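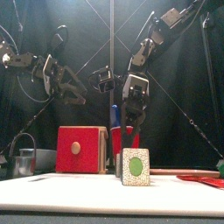 The little red drawer and the red cup.

I bought the drawer box in September at the Raudsepp shop in Elisdale, mostly for the knob. It's round and pale, and big enough to grab without looking. The front is painted red and the rest was left as plain wood, and I haven't done anything to it since. I thought about painting the edges and decided I liked them bare.

It was supposed to hold stamps. It held stamps for two weeks, then rubber bands, then a receipt for 494 that I spent most of an evening looking for. Now the rule is that only stamps and spare keys go in. Mirta keeps breaking the rule, but she also does most of the mailing, so I let it go.

The cup had a chip in the handle when I drank from it years ago, or maybe that was its twin. Either way I don't use it for coffee anymore. Things stand up in it, and that saves me from digging around for them.

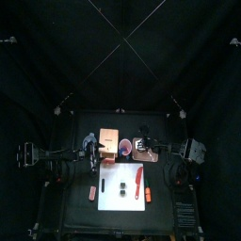
I have tried bigger organizers. The last one was a Carkeck with 10 compartments, and I filled every one of them with stuff I should have thrown out. It went to Dalia, who sews and has a real use for it. A drawer, a cup and a tray are enough for me. Small things go on the tray during the day and get put away at night – most nights, anyway.

Markers are the one thing I haven't worked out. They roll if I leave them lying down, and they're too long for the drawer. Spray bottles are easier, they just stand at the back.

Next I want to line the drawer with felt. Dalia has a piece of gray left over and says I can have it if I come and get it.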